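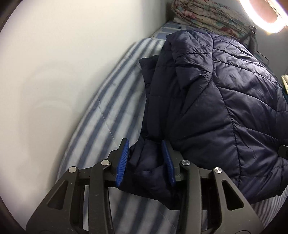 Fingers open at the edge of the quilting.

Allard Household Set: Frequently Asked Questions for Collectors

Last updated: 1/28/21

What is being collected?

Short recordings of people handling cloth items at home with the hand-held gripper. The current round covers bedding and outerwear: picking up, spreading, folding, and moving to a named spot. Each recording is one example. The model is trained to predict how the fingers should move and when they should close, given what the gripper camera sees.

How many examples are there so far?

1435 have been accepted. The target for this round is 3000. Kitchen and laundry rounds are planned separately and have their own task sheets.

Do I need any experience with robots?

No. You hold the gripper by the handle and work the trigger. Most collectors are comfortable after the practice set, and the practice set is not counted.

Why not just record my bare hands?

We tried that in the first round. A hand can pinch, scoop and smooth all at once, and the arm we are training has two fingers. If you do the task with the same two fingers, the recording already respects that limit.

How should I set up a folding task on a bed?

Put the item on the bed the way the task card says (flat, folded once, or bunched). Stand where you can reach all of it without climbing onto the mattress. Other bedding can stay at the far end. Start each recording with the jaws open and the item in view, and hold still until you hear the tone.

Can I work in the evening?

Yes. Many collectors only have time after work, and night recordings are useful to us. Use enough light that the seams on dark fabric can be made out. A bright lamp close to the work is fine even if it is in view, but don't move it partway through a recording.
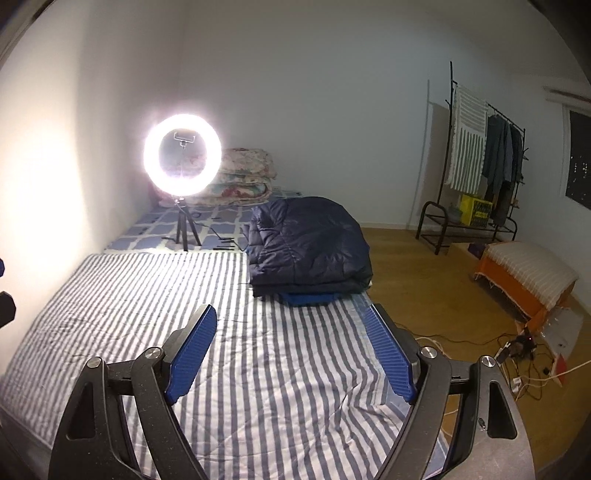

Bed and room from the gripper camera, with the ring light on.

Should I tidy the room first?

Clear the floor where you will be standing, including cords. Leave everything else. We want rooms with clothes racks, bags and crates in them. Put away letters, screens and photos of people, as anything readable will be seen by the review team.

What is the hardest item?

Padded things, by a long way. A quilted panel gives when the fingers touch it, so it is easy to close on air or on the outer layer only. Go for an edge or a seam and let both pads make full contact before you lift. Dark padded fabric is harder still for the reviewers – please go slower with it.

I dropped the item. Do I delete the recording?

Keep it. Pick the item up again and finish the task, then mark the recording "recovered" in the log. We have 128 recovered examples and would like 300. Don't drop things on purpose. Those recordings look different and we reject them.

What gets rejected?

Recordings where your free hand comes in to help, where the item leaves the camera view for more than a moment, or where the trigger is pulled and released over and over. A recording with the wrong task card number is sent back to you, and you can correct it yourself.

How often do I change the starting position?

After every recording. Turn the item, move it to another part of the bed, or bunch it differently. If ten recordings begin the same way, the model learns the starting position and very little else.

The finger pads look worn. Can I keep going?

Check the ridges. If they are smooth in the middle, request new pads from Timo Tiedemann before your next session. Scuffs on the plastic don't matter. A loose pivot does, so stop if one of the fingers wobbles.

When is the round over?

At the end of March. Kits go back to the Plidarthorpe office in the box they came in.

Comments

Gergely Csizmadia
Does "bunched" mean I drop it in a heap, or should I arrange it? The card for outerwear doesn't say.

Timo Tiedemann
Drop it in a heap. If no edge can be reached at all, drop it again.

Margit Oláh
Zoltán and I share a kit. Do we need two collector numbers? Our grip is quite different – he holds it much lower.

Timo Tiedemann
Yes, two numbers please. I'll send the second one today.

Ákos Lakatos
The log doesn't accept "recovered" on my phone, only on the laptop. Same for anyone else?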